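About us

Mirkisus is a small clothing library in Bisulbridge, and we lend sports gear to local kids and grown-ups for the price of a yearly membership. We opened in August with 300 pieces on two racks. Now there are 2,000, and we've run out of hangers more than once! 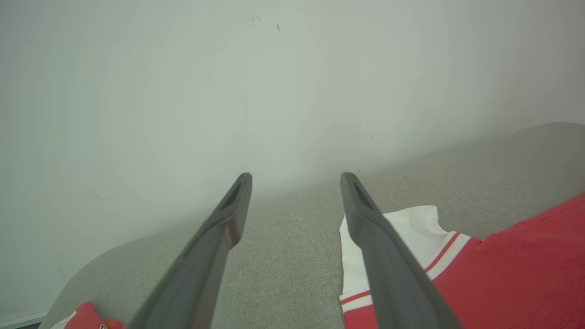

Sorting is the part of the job we love most (yes, really). Every jacket, jersey and pair of shorts gets laid out flat so we can check the zips, cuffs and seams before it goes back on loan. We do it on soft furniture whenever we can, and a pale grey woven fabric like this one is a favourite, with enough grip that slippery tops stay where you put them and a plain colour that makes a loose thread easy to spot. Then it's folding, tagging and off to the shelves.

Team colours are always popular, and the Arnow and Grabowska clubs have been wonderful about passing on last season's tops. 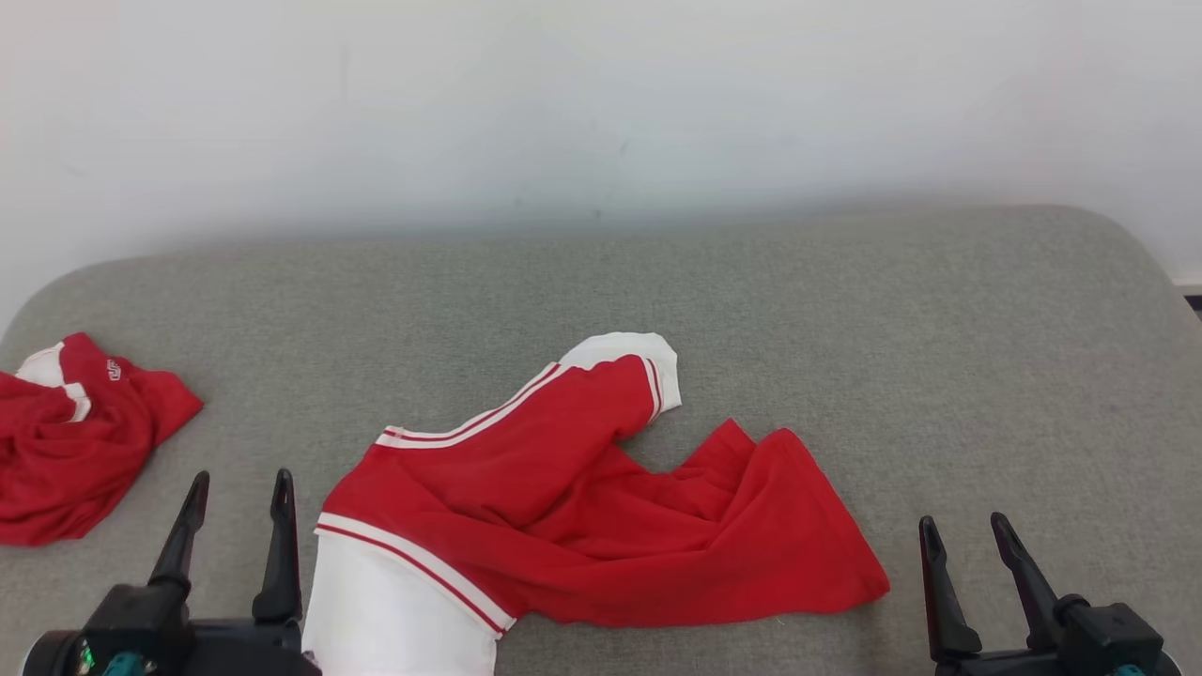 Red and white sportswear on the sorting spot

We have 172 member households, and there's room for plenty more. Borrow up to 3 pieces at a time and keep them for the whole season if you like. Donations are welcome at the front counter any time we're open, creases and all.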